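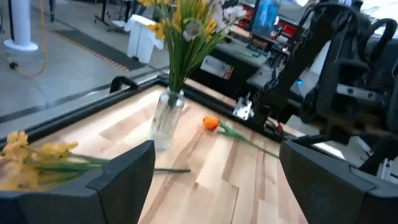
Gripper lets go of the stem halfway to the vase, no fault logged

Posted by Iqra Gondal

Hi all, hoping somebody has run into this. We've got two arms over a wooden table and the job is putting artificial flowers into a glass vase, one at a time. Grasp is fine. Lift is fine. Then somewhere on the way over, the fingers open and the flower drops. No error, no e-stop, the arm just carries on and does the whole insert move with nothing in its fingers.

It did this 12 times in 50 runs yesterday. The orange tulip is the worst, and the yellow ones hardly ever drop. I've swapped the gripper cable and reloaded the config, same thing. What worries me more is that it reports success at the end! If that was something heavier I'd be pretty unhappy standing next to it. Any ideas?

Bahman Soltani

Had nearly the same thing in November with plastic tubing. Check what your gripper does when it closes past its expected width. A thin stem squashes, the fingers reach the minimum, the driver decides it missed the object and goes to its default state. On ours the default was open. Lovely.

Log the finger position at 100 Hz from the grasp until the drop and look at the last second before it opens. If the width creeps down and then jumps, that's your problem. Lower the force first, then change the default to hold. And put a width check before the insert move so it stops and complains when there's nothing there – I'd do that one today whatever else you find. Until it's sorted, keep hands out from under both arms. A gripper that opens without being told might close without being told too.

Dae-han Na

probably the cable. it's always the cable

Si-eun Ko

She said she swapped the cable. I'd look at the timeout though. Ours was set to 2000 ms from some old demo and anything slower than that got released. If your drops all come at the same moment after the grasp, look there before you touch the force.

Iqra Gondal

Thanks both! Logged it this afternoon and the width does creep down, then jumps, and the timing is all over the place, so I'm going with Bahman's. Width check is in. Force is next.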